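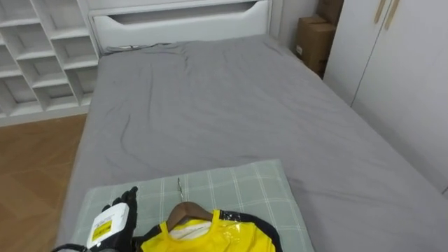
Garment on its hanger, hand view, Cullside demo room.

January 10, 2019. Open day, Vekeo humanoid. Task: yellow garment and hanger, worked over the bed from the pine platform.

1. Arm speed limit left at 46 percent for visitors.
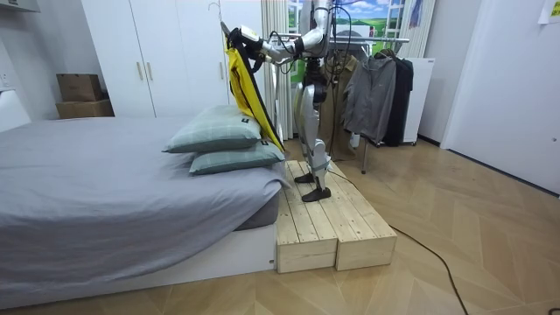
2. Grip on the yellow fabric. Log 126 started before the second group came in.

Black trim is the edge to watch in the side view.

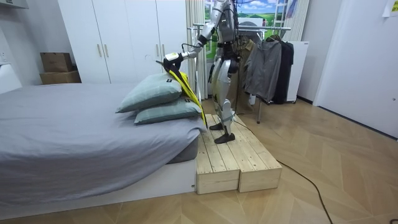
Magaña asked whether the grip threshold was set per fabric. It is one value for all, 662 in the config.

To do: repeat with a heavier coat, compare wrist torque.

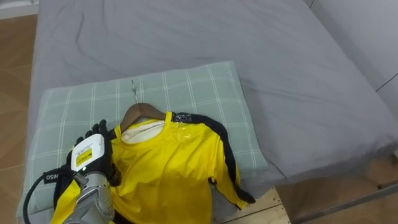 Entry by Paraschiva Barbu

Copy of the log goes to Contreras. Next demo in March.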